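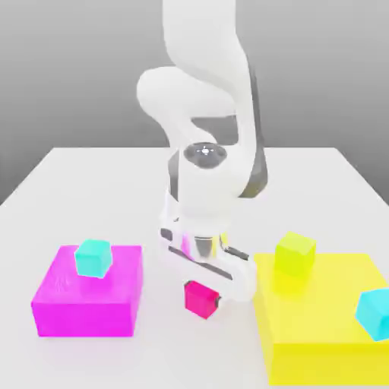
4.2 Small parties and the cost of supporting a minority council

Minority administrations in local government depend on agreements that are seldom written down in full. In the 59 councils in our sample, the largest party rarely governed alone, and the second largest almost never joined it. What remained was a group of minor parties and independents whose votes decided the budget. Either large party could pass a budget with the help of the small ones, and the small ones could pass nothing by themselves. We refer to the two large parties as the principals and to the rest as support members, whether or not they sat under a party label.

The question in this section is what support members gave up by agreeing to keep a principal in office. Earlier work on national parliaments suggests that support parties lose votes at the following election, although they avoid the heavier losses of full coalition partners. Local government differs in two ways. Candidates are better known personally, and many electors could not say which party held the mayoralty. Both should weaken the penalty.

We found that the penalty was present but uneven. Support members who had signed a public agreement kept their seats less often than those who negotiated vote by vote. The difference was largest in councils where rates had risen during the term. In Kurnside, where the agreement was published on the council website and debated at length in the local paper, every signatory who stood again was defeated. In Hajdu, a shire of similar size with a comparable rates increase, the independents had declined to sign anything and all but one were returned. We do not treat these two cases as proof of an effect, but they are consistent with the pooled results.

The interviews help to explain the pattern. We spoke with 34 current and former support members. Most said they had expected to be judged on local projects they had secured, such as a footpath program, library hours or the sealing of a particular road. Few thought electors gave them credit for these. A former councillor from Wakirska told us that the principal's members "cut the ribbon and we got the letters about the rates." Another, from the same council, said she had been called a sell-out at the shops by people who had urged her to sign.

Of those who had signed agreements, over 70 per cent said they would ask for different terms if they were in the same position again. The change most often mentioned was a right to vote against rates increases without ending the agreement. Several also wanted an expiry date well before the election. Only a minority said they would refuse to sign at all, which surprised us given the results at the ballot box.

Two limits should be noted. Defeated councillors were harder to reach than sitting ones, and 9 declined to be recorded, so we have relied on notes for those conversations. The sample also leaves out councils with appointed administrators, where no agreement was possible. Section 4.3 returns to the wording of the agreements and compares the clauses on supply and confidence.

November
Koen Bakker and Zlatko Softić

Contact the authors | © Curevness Papers in Local Government | Back to top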